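Skimel Planner

Skimel is our motion planner for arms that work in tight, cluttered places, and kitchens are where it has the most fun. You give it a robot model, a scene and a goal, and it hands back a smooth path that keeps every link clear of shelves, hoods and worktops. Version 40 came out on Thursday, April 15, 2021, and it's the one we've been itching to share!

The big change is whole-arm checking. Older releases looked hardest at the hand and were a bit relaxed about the elbow, so you had to pad your scenes to be safe. Now each link gets its own margin, and you can change it while the simulation is running – drag the slider and watch the path bend.
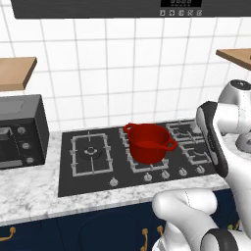
Hob scene in the simulator, with the red pot on the middle burner grate.

Skimel comes with 218 ready-made kitchen layouts and 875 test goals, all with plain text settings you can open and edit. Marlene Tremblay built most of the layouts, and she has a soft spot for awkward corners (try the Pestby set if you fancy a challenge).

Paths can be replayed, slowed down or exported to the Honkanen controller. Linux only for now – the Windows build should follow in May.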